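Project Report: Getting the Lindwood Common Room to Sort Its Plastic
Salamatu Afolabi, Room 2113

So I picked recycling, which I know sounds like the topic everybody picks, but our common room in Lindwood really did have a problem! People were tossing bottles in the trash with the caps still on and half the drink still inside, and the Tremthorpe drop-off won't take them like that. My plan was simple: put out a sorting table, hang up a short set of rules, and see how many bottles came back ready to go.

I spent the first evening just figuring out what counts as "ready." Clear plastic goes in one bin and colored in the other (I only had 2 bins, so that settled that). Caps were the confusing part, and I had to call Tremthorpe twice before I got a straight answer. They want them off and bagged separately. 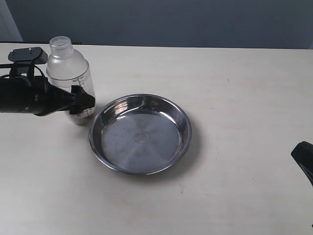

Clear plastic bottle with its ribbed screw cap still on, sorting table.

By the end of September I had 60 bottles logged, and 26 of them still had the cap on. That's a lot of unscrewing! I moved the cap rule to the top of the sign and wrote it much bigger, which I should have done from the start.

If I did this again I'd start earlier in the semester and ask the people over in Ezeani Hall to run a table too, so I'd have something to compare with. I'd also get a better marker.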